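Frequently Asked Questions — Moving Abroad with Your Papers

Last updated: Sep 6, 2018

On this page we collect the questions that we receive most often at the Clarnlow relocation desk about personal documents. We are not lawyers. If your case is complicated, please ask a lawyer in the country where you will live.

Which documents should I bring in the original?

Bring the birth certificate, the marriage or divorce certificate if you have one, diplomas, vaccination records and the driver's license. Copies are accepted in many offices, but the clerk often wants to see the original one time and then gives it back to you. For school enrollment of children, Jevley district asks for the original vaccination card and does not accept a scan.

What is an apostille and do I need it?

An apostille is a certificate which is attached to a public document so that it is recognized in another country. Both countries must be members of the same convention. You get it in the country that issued the document, not in the country where you arrive. We see many people who learn this only after the flight, and then a cousin at home must stand in line for them. Ask before you go.

How old can my certificates be?

It depends on the office. A diploma does not get old. A birth certificate can be refused if the extract was issued too long ago, even when nothing in it has changed. Please read the letter from your office with attention and look for the words "issued within".

Do I need a sworn translator?

For official use, yes in most cases. A sworn translator puts a stamp and a signature on each translation and binds it together with a copy of the original. Do not remove the staple! If the staple is opened, the office can say that the translation is not valid anymore, and you pay again.

How much does a translation cost?

We can only say what our readers wrote to us. For a one-page certificate the lowest price was 70 and the highest was 200, both in local currency. Diplomas with a long list of grades cost more. Ask for the price in writing, and ask also if the stamp is included — one reader paid for it separately and was not happy.

Can I use the translation that I made by myself?

For a landlord or for a new employer it is often enough. For the registration office it is not.

My name is written in different ways in my documents. Is it a problem?

It can be. This happens a lot with names that come from another alphabet, and also with names where the family name stands first. A reader with the family name Hwang had it in the wrong field on the residence card and needed two visits to correct it. Choose the spelling in your passport and use it everywhere, also for the bank and the phone contract. If an old diploma has another spelling, ask your consulate for a letter which says that both names belong to the same person.

How long must I keep the papers after I arrive?

Keep certificates and residence decisions forever. Tax letters, rental contracts and pay slips you should keep for several years, and the number of years is different from country to country. Utility bills can go when the yearly statement is paid and you have no dispute.

What is the best way to store them at home?

Any dry place that you can reach without a ladder. Basements are not good for paper. We recommend one binder for the documents that never change and a second one for the letters that keep coming, with a label on the spine of each. 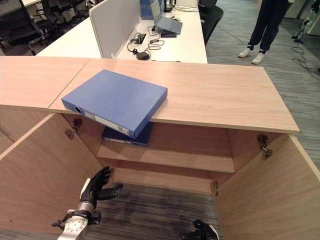 Two blue binders, one on the cabinet and one on the shelf inside.

Should I use plastic sleeves?

Yes for certificates, because then you do not need to punch holes in them. Some offices refuse a certificate with holes. For normal letters holes are fine.

Is a scan enough if I lose the original?

Usually no, but it helps a lot when you order a new one, as the registry number is on it. Scan both sides, also when the back looks empty. Keep one copy on your computer and one in some other place.

Where can I ask about something that is not on this page?

Use form 732 at the Gurholm office, or write to us through the contact page. In November we receive many letters about the school year and the tax card, so the answer can take longer. Please do not send us originals by mail. We can not be responsible for them, and a simple copy is enough for us to answer.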